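What the arms have done to our mornings

I have been meaning to write this one since August, and the notes file on my phone had gotten so long that I finally gave up trying to organize it and just started typing on a Friday with my lunch next to the keyboard.

So! For anyone new, I work at Drikesico, in the back half of the building, where we put together desk sets and welcome packs for schools and training centers. Pens, markers, a few books, sometimes a map or a catalogue, whatever the customer asked for. It is fiddly work. Every order is different and the orders are small, and for years the whole thing ran on people with good memories and sore wrists. I was one of them. I still have the wrist brace in my drawer.

Then we got the arms. Two of them, on the tables along the wall, running software called Skorine that a small team at the Delton office writes and keeps changing under us (mostly for the better, and I will get to the exceptions).

I want to talk about what that did to the day, because when I tell friends I work with robots they picture something very different from what it is. They picture a big cage and a lot of sparks. What I have is a table with a cloth on it and a gripper that is, on a good morning, very good at picking up a marker.

The first thing that changed was the sorting. Returns and samples come back to us all mixed up, and it used to be that whoever got in first sorted pens until their eyes crossed. The last big return was 1,366 pieces, and I know that number because Nhàn Sầm wrote it on the whiteboard and drew a little skull next to it. In the old days that would have been a miserable couple of days for two people. This time the arms worked through the easy stuff while Nhàn and I took the awkward pieces, and we talked the whole time, which you really can't do when you're counting in your head. I learned more about her sister's wedding plans in that stretch than in the whole year before.

The second thing is that my job has a lot more looking in it now. I set out a table, I watch a run, I write down what went wrong, I set it out again. A pen lying by itself is easy. A pen lying right up against another pen is a different animal, because the fingers need somewhere to go. Thin things are hard. Shiny things are hard. Anything floppy or folded is a whole afternoon. I love this part! It's like being handed a puzzle and then getting to make the next one a bit meaner.

Tùng Lục is on the software side and he used to come over with a clipboard and ask us to please keep the tables tidy. Then he spent a week packing with us and changed his mind completely. Now he wants them messy, the way real orders are when they land, with books at funny angles and brochures sliding off each other. He asked me what the worst table I could think of would look like and I was so happy to be asked that I stayed late drawing it on the back of a delivery slip.

Setting the table out is my favorite half hour of the day. I start at 9, coffee first, and I pull from the shelf of odd stuff we keep for this. We've got robotics books and show catalogues and old brochures, plus a box of pens that don't match. Most of it is in Chinese, and Giang Triệu has been teaching me to read the covers a few characters at a time. I can do the title with "driverless" in it now without help, and I am unreasonably proud of that.

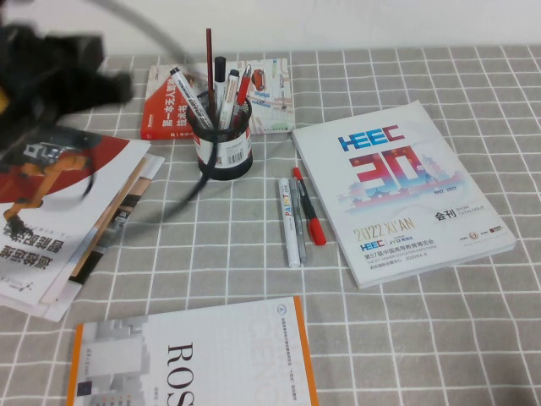
One of the cluttered tables, with six pens and pencils in the holder and the gripper on the move in the corner.

That kind of table has a bit of everything I complain about. Three pens side by side with a catalogue right next to them, a folded map lapping over a book, a stack of brochures with pages poking out. If you asked me to clear it by hand I wouldn't think about it for a second, and now I think about it all the time. Which one would you take first? I'd go for the pens on the cloth, then the catalogue. Tuấn Lưu says I'm wrong and you start with the big flat books to make room. We have not settled this.

Now the exceptions, because it hasn't all been sunshine. One update in the spring made the arms so careful that everything slowed to a crawl, and we had trucks waiting. Stellan Magnusson, who runs our floor, pulled us all back to hand packing for the afternoon, and I'll admit it felt good to find out we were still fast. We also had real worries at the start about hours. Stellan put the new shifts up on the wall before the arms were even unboxed, and nobody lost any, and I think that did more for the mood than any of the demos. Cù, the little café across the lot, did complain that we stopped coming in for emergency second coffees. We've gone back to having them anyway.

My wrist is better, by the way. I still pack for 30 minutes every day so I don't lose the feel of it, and then I go back to my table and my box of mismatched pens.

Next up is rubber bands. Tùng has gone a bit pale about it and I can't wait.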